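Sukby simulation group: notes of the March meeting
Started at 14:00, or near enough. Minutes: Lumturie Tomić

1. Previous minutes
Accepted without discussion, which suggests they were not read.

2. Wrist-camera policy, results so far
The Waltance policy was run for 200 episodes in the rendered rooms with the wall colour and furniture shuffled between episodes. It finished the pick in 41 of them. The older Flutusska policy, trained on fixed rooms, is still ahead if the rooms stay fixed and falls to 14 once they don't. Charvát's team asked whether 41 was good. The meeting agreed it was more than 14.

Most of the failures come early. The gripper sets off open, ends up facing a stretch of bare wall, and stays there with every appearance of confidence. With so little in view to go on, the policy seems to fall back on whatever it did most in training, namely drive forward.

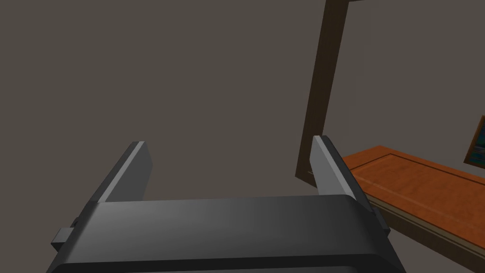
There was a long exchange on whether to add a second, fixed camera. In favour: it would probably work. Against: the paper's title says "wrist-only" and has already been submitted as an abstract. Left as it is for now.

3. Random textures
Plain walls are to stay in the set. A proposal to cover them all in checkerboard was withdrawn after someone pointed out that few homes are decorated that way. Wood grain to be varied more widely, including the orange one, which has its critics.

4. Failure labels
We have 268 labels from the two of us who did any labelling. "Stuck" and "lost" are being used for the same thing and will be merged. "Sulking" is to be removed from the drop-down.

Actions
LT: rerun the 200 with the new textures, same seeds.
Charvát: send the missing logs, as agreed last time.
All: label something.

Closed at 15:20. Next meeting in April, room to be confirmed.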